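Squeaky toy

A squeaky toy, also called a squeak toy or squeaker, is a small hollow figure, usually of soft rubber or vinyl, that makes a high-pitched noise when squeezed. It is sold for infants, for use in the bath, and for dogs. The most common shapes are birds, fish and other animals with a rounded body, which gives a large air chamber for the size of the toy.

Construction

The body is molded in one piece with a wall thin enough to be pressed in by hand and thick enough to spring back. Most bodies are made by rotational molding, in which a measured amount of liquid vinyl is turned inside a heated mold until it coats the walls. The opening left in the base receives the squeaker, a plastic disk or short tube holding a reed. Projecting parts such as beaks, feet and tails may be molded with the body or painted in a second color afterward.

Base and squeaker hole

The base is normally flat so that the toy stands upright. The squeaker sits at or near the center, where the wall bends least. Air driven out of the body passes the reed and sets it vibrating; in some designs the returning air produces a second, weaker note. In the simplest toys there is no reed, and the hole gives only a hiss.

A perforated hole can be seen near the middle of the flat, round underside of a bright pink rubber toy, with a red-orange pointed piece like a beak sticking out.
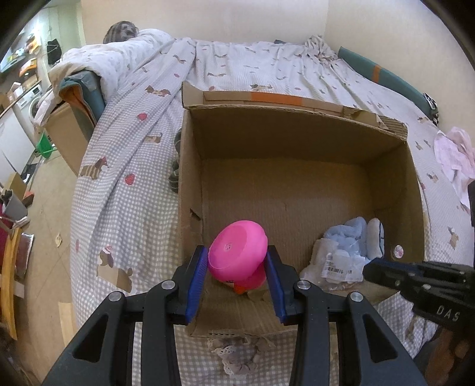

Sound

Pitch depends on the length and stiffness of the reed, and loudness mainly on how quickly the body is compressed. Larger bodies hold the note longer. A toy that has gone silent usually has a displaced reed, a split in the wall or water in the chamber.

Manufacturers

The Talmont works produced rubber animals with a metal squeaker and changed to plastic inserts when it moved to vinyl. Its last catalog listed 115 figures, of which 26 were birds. Molds passed to Lambrechts, which kept the original numbering; mold 3559, a standing duck, remained in use the longest. Plemby toys can be told from Lambrechts toys by the raised ring around the squeaker hole. Collector Salim Kinyua groups the unmarked pieces by the diameter of this ring.

Care and storage

Bath toys are squeezed out with the hole facing down and left to drain. Mold growth inside the chamber cannot be reached by wiping the surface. Vinyl figures are stored loosely, as a body kept under pressure may take a permanent dent. A toy with a loose squeaker is withdrawn from use by small children and dogs, for whom the insert is a choking hazard.

See also

Rubber duck
Bath toy
Dog toy
Reed (sound production)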